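Ticket: Athletics Hall of Fame registration form, seat counts wrong and duplicate confirmations
Queue: Alumni & Athletics Web
Product: Lineo Events (hosted by Plusness)
Priority: Normal, raised to High
Status: Resolved, one follow-up open

Reported problem

The public form for the Vokcombe College Athletics Hall of Fame luncheon shows "Sold out" to some visitors and open seats to others. Several inductee families got two confirmation emails for one registration. The box office list and the web list do not match. The ceremony is in November and the printed invitations with the form address have already gone out, so the address can't change.

Environment

Form version 2, embedded in the athletics page. Payments through the college's existing account. Mail sent by the Plusness relay. Alumni records imported from the Phelan database, 2,334 rows, former athletes and coaches only.

Entry 1

Reproduced in a private browser window. Seat counter read 0. Reloaded the page and it read 97. The page cache is serving an old copy of the counter to visitors who are not signed in. Asked the web team to exclude the form path from the cache.

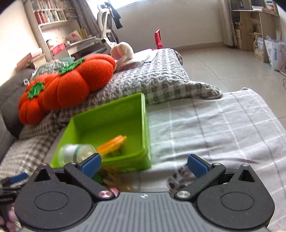
Cache rule added for the form path only. The counter now returns the same number signed in or signed out. The duplicate emails continued after the change, so that is a separate fault.

Entry 2

Checked the mail log. Each duplicate pair has the same registration number and the two messages are seconds apart. The first is triggered by the payment callback, the second by the form's own "on submit" rule. Both rules were switched on when last year's event was copied.

Turned off the "on submit" rule. Free registrations (inductees and one guest each) skip the payment step, so they then got no email at all. Turned the rule back on with a condition: send only if amount due is zero. Tested one paid and one free registration. One message each.

Entry 3 – Sat 26 August

Box office reports its list is still short. Compared the two exports by email address. Missing names are all people inducted as members of a team. The Phelan import puts the team name in the last name field when the record type is "Group", and the box office export drops any row with no first name. 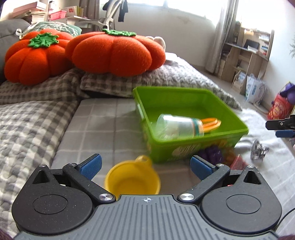 Corrected the field mapping and ran the import again in test mode. No rows rejected. Ran it live after the box office closed. Exports now match.

The old import job was still scheduled nightly and would have overwritten the fix. Disabled it. Do not delete it until the season ticket group confirms they no longer read from it.

Entry 4

Requester asked if the export limit of 4,000 rows applies to this event. It applies per export file and includes canceled registrations. The event is well under it. No change made.

Requester also asked for the campus tour to be a separate checkbox with its own cap. Added as an optional item on the form, off by default – athletics needs to supply the cap before it goes live.

Resolution

Form path excluded from page cache. Confirmation rules limited to one message per registration. Group record mapping corrected. Old nightly import disabled.

Open follow-up

Tour cap from athletics. Ticket stays linked to the Lineo event template request, which asks that mail rules be switched off by default when an event is copied.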